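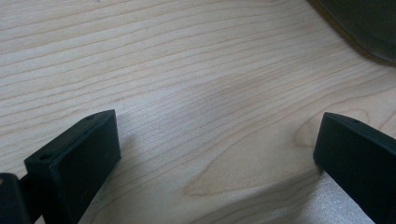

Tema 4. Leer la veta de un tablero
Apuntes del taller de acabados y muebles sencillos, Escuela Vuldale
Edem Wumbei

Bueno, hoy toca veta, que es el tema que más me gusta del curso y el que más os saltáis cuando vais con prisa. En septiembre dije que no abriríamos un bote de barniz hasta saber mirar una tabla, ¡y aquí estamos!

4.1. De dónde salen las líneas

Un tronco crece por capas. En primavera hace madera más blanda y normalmente más clara, y luego, hacia el final de la temporada, una banda más densa. Esa pareja es el anillo. Cuando cortamos a lo largo, los anillos dejan de ser círculos y se convierten en líneas, y según por dónde pase la sierra (o la cuchilla, si hablamos de chapa) las líneas salen rectas, onduladas o en punta.

Si el corte va más o menos en dirección al centro del tronco, salen líneas finas, juntas, bastante rectas. Es el corte radial. Si va tangente a los anillos, aparecen esos arcos alargados, unos dentro de otros, que acaban en pico. A eso lo llamamos catedral, o llama, según quién os haya enseñado. Yo digo catedral porque así lo decían en Amissah, donde aprendí, y ya no me lo quito.

En un mismo tablero podéis tener las dos cosas. En la mesa clara de la foto, por ejemplo, las líneas de arriba van apretadas y casi derechas, y más abajo se curvan y se abren hasta formar una catedral tumbada, con la punta hacia la izquierda. Me encanta ese dibujo, lo reconozco.

4.2. ¿Arce o abedul?

Pregunta de todos los años. Con un tono rubio muy pálido, casi crema, y la veta en tostado suave, a ojo puede ser cualquiera de los dos, y yo no pondría la mano en el fuego. Los dos tienen el poro muy fino. Mirad el canto si podéis, preguntad al proveedor y, si sigue la duda, apuntad «arce o abedul» en la ficha y tan contentos.

Lo mismo con la chapa: una cara bonita no dice si debajo hay madera maciza. Otra vez, al canto.

4.3. Lijar

Siempre siguiendo la veta. Cuando la veta gira, como en una catedral, seguid la dirección general del tablero y no intentéis perseguir cada curva, que os volvéis locos. Si es chapa, a mano, taco plano y poquita presión. El curso pasado atravesamos 2 tableros de prácticas en una tarde (uno fue mío, sí).

4.4. Acabado para maderas claras

El aceite amarillea. A veces queda precioso, pero si queréis conservar el tono crema probad primero un barniz al agua mate. En el armario tenemos Rimutell y Mirnier; haced la muestra con los dos en un retal y esperad a que sequen del todo antes de elegir.

Para el próximo día

Buscad en casa una superficie de madera y dibujad a lápiz un trozo de veta, de 20 centímetros de lado. Marcad dónde van rectas las líneas y dónde empiezan a curvarse. Si encontráis una catedral, señalad hacia dónde apunta. Se entrega en papel, con el nombre detrás.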